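Courses > Building Services > BSV 204 > Week 8 notes

Heat transfer in small enclosures

Notes prepared by Smaranda Coman. Read with the Flitora lab sheet before the tutorial. Symbols follow the list issued in Week 1.

1. Scope

These notes cover steady-state heat removal from ventilated boxes containing one or more heat sources: switch cabinets, meter enclosures, audio racks, desktop computers. Transient behaviour is left to Week 10. Radiation is treated only as a correction, as the surface temperatures involved are low.

2. Energy balance

For an enclosure with dissipation P (watts) and an air stream passing through it, the steady-state balance is

P = m c (T_out − T_in) + U A (T_mean − T_amb)

where m is the mass flow rate of air in kg/s, c is its specific heat (take 1005 J/kg K), U is the overall coefficient for the walls, A is the wall area, and T_mean is the mean internal air temperature. In a fan-ventilated metal box the second term is usually small and may be dropped in a first estimate. In a sealed box the first term is zero and everything must leave through the walls.

Worked case. A cabinet dissipates 137 W. The allowable air temperature rise is 8 K. Neglecting wall losses:

m = 137 / (1005 × 8) = 0.0170 kg/s

With air density 1.2 kg/m³ the volume flow is 0.0142 m³/s, or 14.2 L/s. Students who answer in m³/h should get 51.1. Keep three significant figures and state the density used.

3. Thermal resistance

A component joined to the air through a heat sink is modelled as resistances in series:

T_j = T_air + P (R_jc + R_cs + R_sa)

R_jc is junction to case and is fixed by the manufacturer. R_cs is case to sink and depends on the interface material, contact pressure and flatness. R_sa is sink to air and depends on fin area and air speed. T_air is the air temperature local to the sink. Using room temperature here is the commonest error in the assignment — Aurel Dobre has marked it in every year of the course.

Worked case. P = 60 W, R_jc = 0.30, R_cs = 0.15, R_sa = 0.35 K/W, local air at 45 °C. The sum is 0.80 K/W, so T_j = 45 + 48 = 93 °C. If the interface is poorly made and R_cs doubles to 0.30, T_j rises by 9 K to 102 °C with no change in load or airflow.

4. Fan curve and system curve

The flow delivered by a fan is set by the intersection of its pressure curve with the resistance curve of the enclosure. For turbulent flow the latter is close to

Δp = k Q²

where k collects the losses at grilles, filters, bends and obstructions. The free-air rating printed on a fan corresponds to Δp = 0 and is never reached once the fan is installed. Two identical fans in parallel approach double the flow only where k is low; in series they help where k is high.

A dust filter raises k over its life. The Prallesance plant room log, kept by Relu Matei, shows cabinet temperatures climbing slowly through to December, when the filters are changed.
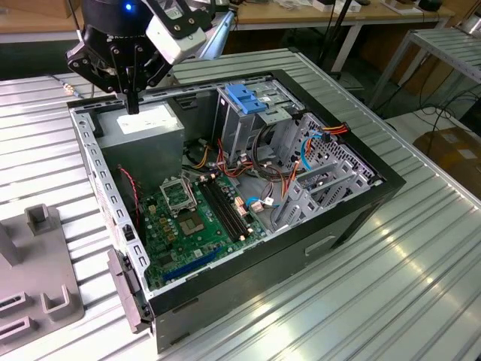
Does removing the side panel of a ventilated case always lower the component temperatures?

It depends on the layout. Opening the case lowers k and lets warm air escape, but it also removes the path that forced air across the hottest parts. Components close to a fan may run cooler while those that relied on through-flow run warmer. Measure both conditions at the same load and the same room temperature.

5. Tutorial problems

5.1 Repeat the first worked case for an allowable rise of 12 K.

5.2 A sealed steel box has A = 0.9 m² and U = 5.5 W/m² K. Find the steady internal rise for a dissipation of 40 W.

5.3 A fan follows Δp = 50 − 2000 Q, with Δp in Pa and Q in m³/s. The enclosure has k = 150 000 in the same units. Find the operating point. Sketch both curves and label the axes.

Submit working to Archie Tosh by 4 pm on the due date shown in the course outline. Unlabelled sketches lose half the mark.

Contact: Building Services office, Tosatville campus | © Course authors | Back to top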